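Provton für Comicsammlungen – Handbuch
Kapitel 3: Die ersten Hefte erfassen und Titelbilder einlesen

Schön, dass Sie bis hierher durchgehalten haben! Die Installation liegt hinter Ihnen, und jetzt kommt der Teil, auf den sich die meisten freuen: Die Hefte wandern in den Katalog.

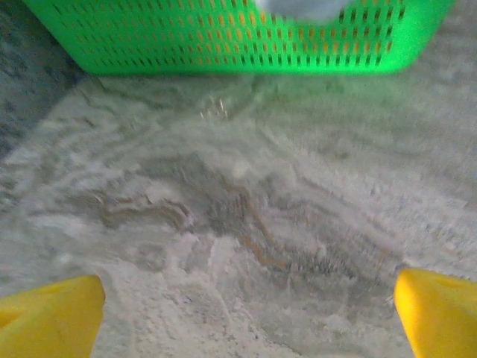

Brenda Greenwood schrieb uns nach der ersten Auflage dieses Handbuchs, sie habe ihre 608 Hefte zuerst alle eingelesen und erst danach gemerkt, dass die Reihen gar nicht angelegt waren. Zwei Abende Nacharbeit habe sie das gekostet, und ob man diesen Hinweis bitte ganz nach vorne stellen könne, am besten fett gedruckt und mit Ausrufezeichen. Das machen wir sehr gern (beim Fettdruck müssen Sie ein Auge zudrücken): Legen Sie zuerst die Reihen an!

Reihen anlegen

1. Öffnen Sie im Hauptfenster das Menü „Sammlung“ und wählen Sie „Neue Reihe“.

2. Tragen Sie den Reihentitel so ein, wie er im Impressum steht. Auf dem Umschlag wird gern gekürzt, verschnörkelt oder für eine Sonderausgabe etwas dazugedichtet. Provton nimmt es da leider genau und hält „Karakaya“ und „Die Abenteuer von Karakaya“ für zwei verschiedene Reihen.

3. Wählen Sie den Verlag aus der Liste. Fehlt er, tippen Sie den Namen einfach ein, er steht beim nächsten Mal zur Verfügung.

4. Geben Sie bei „Zählung“ an, ob die Hefte durchgehend nummeriert sind oder jedes Jahr wieder mit der Nummer eins beginnen. Bei Reihen mit Neustart setzen Sie außerdem das Häkchen bei „Mehrere Staffeln“.

5. Klicken Sie auf „Sichern“.

Hinweis: Gastauftritte und Überkreuzungen zwischen zwei Reihen brauchen keine eigene Reihe. Dafür gibt es das Feld „Handlungsbogen“, in dem Sie beliebig viele Hefte miteinander verknüpfen können, auch über Verlagsgrenzen hinweg. Wer große Ereignisse gern in Lesereihenfolge vor sich hat, wird dieses Feld lieben.

Titelbilder einlesen

1. Schalten Sie den Scanner ein und warten Sie, bis in der Fußzeile von Provton „Gerät bereit“ erscheint.

2. Stellen Sie die Auflösung auf 300 dpi. Das reicht für die Anzeige am Bildschirm und für gedruckte Bestandslisten vollkommen aus. Mit 600 dpi arbeiten Sie bitte nur dann, wenn Sie Zustandsdetails festhalten möchten, etwa Knicke am Rücken oder eine Signatur. Die Dateien werden dabei deutlich größer, und das Blättern im Katalog wird auf älteren Rechnern etwas zäh.

3. Nehmen Sie das Heft aus der Schutzhülle und legen Sie es mit dem Umschlag nach unten an die linke hintere Ecke der Glasfläche.

4. Schließen Sie den Deckel, ohne zu drücken, und klicken Sie auf „Titelbild holen“.

5. Prüfen Sie den Vorschlag, den Provton für Reihe und Heftnummer macht. Bei sehr verspielten Schriftzügen liegt die Erkennung schon einmal daneben, und dann korrigieren Sie von Hand.

6. Bestätigen Sie mit der Eingabetaste. Das nächste Heft kann aufgelegt werden.

Vorsicht: Klammergeheftete Hefte niemals mit Gewalt flach pressen. Die Klammern reißen sonst aus dem Papier, und bei älteren Ausgaben springt gern auch der Rücken. Dicke Sammelbände fotografieren Sie besser und fügen das Bild über „Datei“ und „Bild einsetzen“ hinzu.

Vorsicht: Reinigen Sie die Glasfläche nur bei ausgeschaltetem Gerät und lassen Sie sie vollständig trocknen, bevor Sie weitermachen.

Doppelte Hefte und Varianten

Früher oder später meldet Provton „Heft bereits vorhanden“. Keine Sorge, es geht nichts verloren! Sie haben dann drei Möglichkeiten:

„Zweitexemplar“ erhöht die Stückzahl und lässt den vorhandenen Eintrag sonst in Ruhe.
„Variante“ legt einen Untereintrag mit eigenem Titelbild an, passend für Wechselumschläge und Messeausgaben.
„Verwerfen“ löscht nur die neue Aufnahme.

Hinweis: Wenn Sie vorhaben, Zweitexemplare zu tauschen, setzen Sie gleich hier das Häkchen bei „Tauschbar“. Die Tauschliste aus Kapitel 5 füllt sich dann von selbst.

Zwischendurch sichern

Provton speichert jedes bestätigte Heft sofort. Eine Sicherungskopie auf einem zweiten Datenträger ersetzt das aber nicht. Wählen Sie am Ende jeder Sitzung „Sammlung“ und „Kopie ablegen“. Wer das Zusatzmodul Bandale von Lomico nutzt, findet denselben Befehl dort unter „Archiv“ und kann ihn auf eine feste Uhrzeit legen. Der Rechner muss zu dieser Zeit natürlich eingeschaltet sein.

Wie Sie Zustandsnoten vergeben und eigene Felder für Zeichner und Tuscher anlegen, lesen Sie in Kapitel 4.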